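Visit notes, Tristby bottle recycling plant, open day, June 2022

The plant takes in household PET from the town and two neighboring districts. Visitors went around in groups, and ours was led by Elibariki Kaijage, the shift engineer. The tour followed the material from the intake hall to the bagging station.

## Intake

Bales are opened by a slow shaft with blunt teeth. Caps stay on. Kaijage prefers it that way, as polyolefin caps float off later in the wash and cost nothing to separate. Residual liquid is a bigger problem – a half-full juice bottle adds weight to the bale and sugar to the wash water. 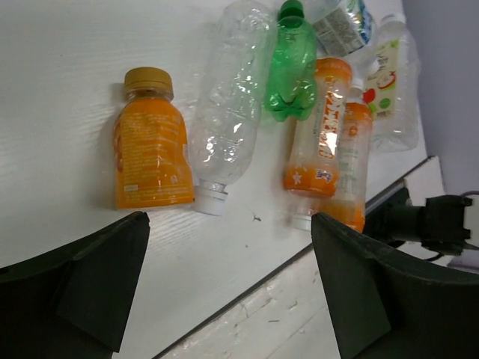

## Sorting

A drum screen removes fines, then a near-infrared unit from Nzioka splits clear PET from colored. Full-wrap labels still cause misreads, and a hand-picking line follows. 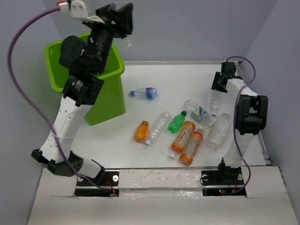
*Plastic bottles on the white table, green bin at upper left.*

Belt speed was not given. The picking cabin is enclosed and ventilated, with 4 stations, and noise inside was noticeably lower than on the floor.

## Washing

The hot wash runs at 71 °C with caustic and a defoamer. Paper labels come off easily; pressure-sensitive film labels depend on the adhesive.

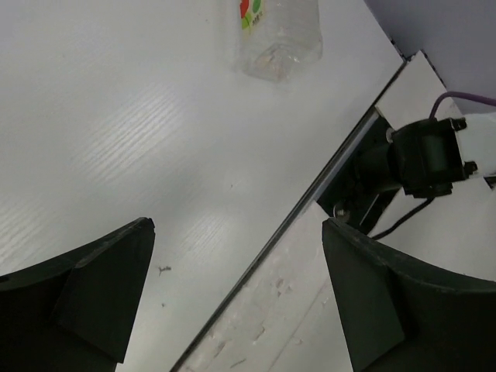 Flake then passes to a sink-float tank, where PET sinks and cap material is skimmed from the surface. The rinse water is filtered and returned to the prewash. The dryer, a Gritusach unit, was down for a bearing change, so we saw it with the covers off.

## Quality check

The lab pulls a 200 g sample from each bag and heats it in an oven. PVC shows up as brown flake, glue as yellow clumps.

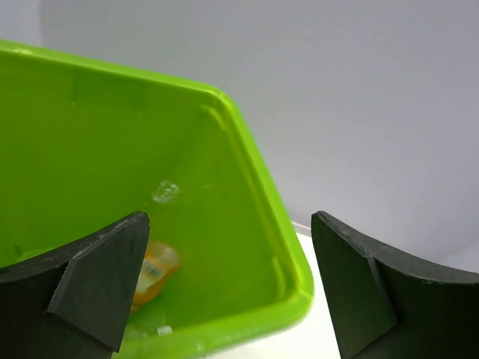 Bags that fail go back to the wash once and are then sold as a lower grade to Urero for strapping. The next open day is in July; closed shoes are required.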